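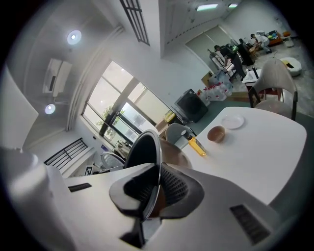
Fereshteh Soltani asks why the timer on her unit forgets everything each time the power blips, and could the manual please say so up front. Fair. Yes, it forgets. Clock and both timers go, fan speed and mode stay. Redo steps 3 to 6 after any outage.

Section 4. Setting up the room unit (Zomell wall models)

Revised 11th October. Replaces the loose sheet that came in the box. Installers should be done and gone before you start this section. If the wall bracket or drain hose isn't finished, stop, go back to Section 2.

Before you start

Remote, two AAA batteries, a chair or stool steady enough to stand on (not one with casters), dry cloth. Pull the blue tape off the louver. All of it, there is a second strip on the inside lip and people miss it.

CAUTION: Breaker off before you open the front panel. Turning it off at the remote is not enough, the board stays live.

First power-up

1. Breaker on. One beep, green light. Louver opens and closes by itself. Let it finish. Don't push it with your hand.

2. Batteries in the remote, minus end to the spring. Screen shows 12:00 blinking. If blank, take them out, press any button a few times, put them back in.

3. Hold CLOCK until the hour blinks. Set with the arrows. Press CLOCK again for minutes, again to save. Point the remote at the unit while saving or the unit wont get the new time and only the remote will have it.

4. Press MODE till you see the snowflake (cool). Drop = dry, sun = heat, fan = fan only. Heat is on the H models, the others skip it.

5. ON TIMER: press, set the hour, press again. Small clock lights up on the unit. No small clock, no timer — try again from closer.

6. OFF TIMER: same thing, other button.

Note: both timers repeat daily until you cancel them. Amirul Wibisono at the Evamberg office left his on over a long break and cooled an empty floor the whole time. CANCEL clears both. You can't clear just one.

Aiming the air

7. Press SWING to start the louver moving, press again where you want it to stay.

8. Side vanes are set by hand. Unit off, louver open, slide the little tabs left or right. Gently. They snap.

Aim over heads, toward the open part of the room. If someone sits right under the unit, send the air across to the far side. Paper goes flying on HIGH, so use AUTO where people have desks. In heat mode point the louver down.

Filter

Check it every month in heavy use. Filter light comes on after 800 hours of running, but dusty rooms need it sooner.

9. Breaker off. Lift the front panel by both ends till it clicks and stays up.

10. Push each filter up a bit, then out and down toward you.

11. Vacuum the front side. If greasy, luke-warm water and a drop of dish soap. No hot water, it warps the frame. Dry in the shade, completly.

12. Filters back in, top edge first. Close panel, press both corners and the middle. Breaker on.

13. Hold RESET with a pen tip until it beeps. Light goes out.

CAUTION: Never run it with the filters out, even just to test. Don't spray cleaner into the opening.

If something's off

No cold air: check mode first (fan only looks a lot like cool on the little screen). Then wait. The compressor has a start delay and three minutes feels long.

Water dripping inside: turn it off. Drain hose is kinked or blocked. Call the installer.

Musty smell: run fan only for an hour, then clean the filters.

Code E8 on the display: loose sensor plug. Breaker off for a minute, then on. If it comes back call service, extension 478, ask for Karthik Miah or whoever is on. Have the serial number ready, sticker is on the right end of the unit.

Winter storage steps moved to Section 5. Do those by end of November if you don't use heat.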